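# Setting up your first pick in the Kindero simulator (and whether I'd pay for it again)

I've had the Kindero kit for about three weeks now, long enough to get past the "ooh, shiny" part and into the part where I mutter at my screen. A few of you wrote in asking how to get from a fresh install to an arm that picks something up and puts it somewhere else, so I'm going to walk through how I do it and grumble where grumbling is due.

Quick background if you haven't run into it. Kindero is a simulation package from Zekham. You get a library of furnished rooms, a pile of household objects, and a handful of arms you can drop in and control from Python or from a gamepad. I paid $378 for the single-seat license. There's a lab version too, but I'm one person with one desk, so I can't tell you much about it.

## Before you start

Get the big download out of the way the night before. The room library is huge, and mine died halfway through the first time. If yours does too, run the installer again and pick "resume" – don't delete the folder like I did.

You'll also want a decent graphics card. My old laptop opened the demo room and then sat there thinking about its life choices. The desktop is fine.

## Step 1: Pick a room

Open the room browser and choose a furnished one. I know the blank test floor is tempting, and it loads in a blink, but you'll learn bad habits on it. With clutter and a counter edge to deal with, you find out right away if your approach path is any good.

## Step 2: Place the arm

I use the Franka because it's the one I know. Drag the base next to your work surface, then press R to show the reach bubble. Your whole pick area should sit comfortably inside it. If something is right at the skin of the bubble, scoot the base closer now, because you'll be redoing all your saved poses if you move it later. (Ask me how I know.)

## Step 3: Pick an object and grab it

My standard first object is a spray bottle. It's tall, the top is easy to get at from above, and it's just awkward enough to show up a sloppy grasp. Point the gripper straight down, line it up over the sprayer head, lower slowly, close, and wait. Kindero's default wait after closing is too short for my taste, so I bumped mine up to 15 frames. Then lift straight up before you move sideways at all.
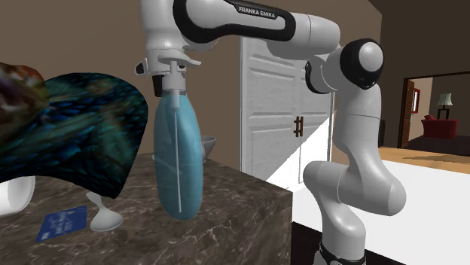

If you skip the straight lift and go sideways early, you'll clip whatever is next door. Turn on "pause on contact" in the physics menu while you're learning. It stops everything the moment two things bump, and you can step backward to see which link did it.

## Step 4: Tune the grip

Grip force is where I lost a whole Saturday. Too low and the object slides out, too high and it starts to jitter between the fingers like it's had six coffees. Start at the low end, go up in small steps, and quit as soon as the hold looks calm. Lucimara Assunção has a nice starter table of grip values on the Queiroz forum, sorted by object type, and I wish I'd found it sooner.

## Step 5: Save it and run it a lot

Save your poses, hit "batch," and let it run with the random placement switched on. I do 500 runs overnight with the object shifted a little each time. In the morning you get a log with every failure and a replay button next to it. The replay button is my favorite thing in the whole package!

## So, is it worth it?

For me, yes, with some complaints. The manual is thin, and the gamepad mapping resets every time you update, which drives me up the wall. Support took 11 days to answer my question about that, and the answer was "known issue."

I also tried Droltellow, which costs less and has a friendlier editor. The rooms are pretty bare though, and I couldn't get its batch mode to finish without freezing. If you only want to learn how an arm moves, it'll do the job. For practicing in places that have stuff in them, I went back to Kindero.

Zekham says the gamepad fix is coming in June. I'll update this page when I've tried it. Meanwhile, if you get stuck on Step 4, leave a comment with your grip value and what you're picking up, and I'll have a look.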